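flenunex-dev mailing list
Subject: Re: arm planner refuses to go anywhere near the deck
From: Bernadette Brunet
To: flenunex-dev
Attachment: one render of the sim cell, inline 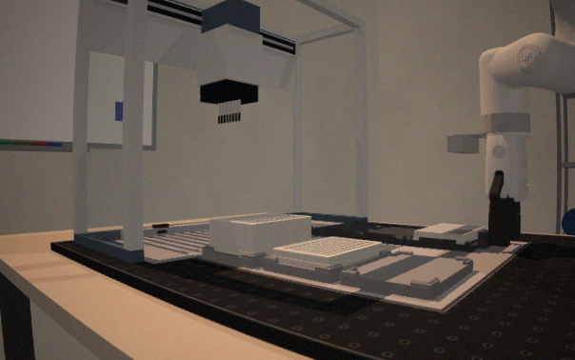

1. What the planner thinks is there

Rocío, thanks for the logs, and for trimming them to a length a person might read before retirement. I loaded your cell file into Flenunex and left the viewer open while I went through them, so the render is what I was looking at while writing this.

Quoting your original so the archive makes sense:

> On the branch from December, Rocío Ñahui wrote:
>
> Hello all,
>
> I have the pipetting gantry and the arm sharing one deck in simulation.
> The gantry side is fine. The arm side is not. I ask for a pregrasp above
> the low white plate nearest the arm, and the planner returns
> NO_VALID_START 251 times in a row, which I admire for its consistency.
>
> If I delete the gantry from the planning world the same request solves
> in 86 ms. If I put the gantry back but delete the deck plate, it also
> fails. So I am inclined to blame the gantry, but the arm is nowhere
> near it that I can see.
>
> I have tried:
> - lowering the padding to zero
> - a different seed
> - a different planner
> - swearing
>
> Is there a way of making the checker tell me which pair of bodies it
> thinks are touching? At the moment it says "collision: true" and
> leaves the room.
>
> Rocío

Yes, there is a way, and no, you couldn't have found it, as it lives under a flag called verbose_pairs which is mentioned in one changelog entry and nowhere in the manual. Set it on the checker, not on the planner. The planner accepts it too and ignores it politely.

With the flag on, your start state reports a contact between arm_link_4 and gantry_hull. In the viewer those two have a good stretch of clear air between them, so your eyes are fine. The trouble is in the word "hull".

When you import a mesh without a collision model, we make a convex hull for you. For a well plate that is a kindness. For a gantry, it takes the posts, the overhead beam and everything hanging off it, and shrink-wraps the lot into one solid lump. All the space you would quite like to use, between the posts and under the pipetting head, gets filled in. Your file also has the cable guide parented to the gantry as an invisible body, and that sticks out towards the arm, so the lump bulges in that direction as well. The arm begins its day embedded in it.

2. Fixing it

Split the gantry into separate bodies before import: one per post, one per beam, one for the carriage, one for the head. Boxes are plenty. It's a structure made of square posts and I would be embarrassed to spend triangles on it.

The carriage and head should be attached to the moving axis, not to the gantry root. In your file they hang off the root, so the collision copy of the head stays at home while the visual copy travels. You haven't been bitten by this yet, but you would have been, probably during a demo.

The tips want their own body. I'd use a single thin box spanning the row. Aparecida Brito modelled eight separate cylinders for the Rocha cell and the checker spent most of its life comparing tips with each other. If you do want them separate, add them to the allowed-collision matrix against their neighbours and against the head.

For the cable guide, either give it a sensible shape or take it out of the planning world. Please don't set its padding negative. Somebody on this list once recommended that, and it was me, and I've regretted it since.

3. The long carriers

Unrelated to your failure, but you'll hit it next. The two long stepped carriers at the front of the deck have nothing on them in your file, and the perception stub still publishes plate poses for both. They're left over from the template. The planner treats those plates as real, so it'll route the arm over the top of objects that don't exist, with great care. Clear the stub list or turn on require_detection.

The same applies to grasp approach. The default comes in from directly above with the fingers aligned to the long side of the plate. For the plate by the arm that ought to be fine once the hull has gone. For the plate further in, next to the tall white box, I would restrict the approach direction by hand. Thaís Cordeiro has a patch that scores approaches by clearance to neighbouring labware, and it's been waiting for review for 4 months, mostly on me.

4. Things I'll do at this end

- make the importer print a warning when a hull is more than 2 times the volume of its mesh
- put verbose_pairs in the manual, under a heading a human might search for
- look at why zero padding didn't change the error text, which it should have
- review Thaís's patch (yes, I know)

Ivone Vasconcelos, you asked off-list whether the Undetti importer has the same problem. It does. It also names the result "body", so good luck finding it in a log.

Rocío, could you send the new file once the gantry is in pieces? I'd like to keep it as a regression case, if Zinley don't mind their deck layout being in our test folder. And please leave the failing version somewhere too.

Bernadette

--
flenunex-dev: replies go to the list by default
To unsubscribe, send a blank message with "unsubscribe" as the subject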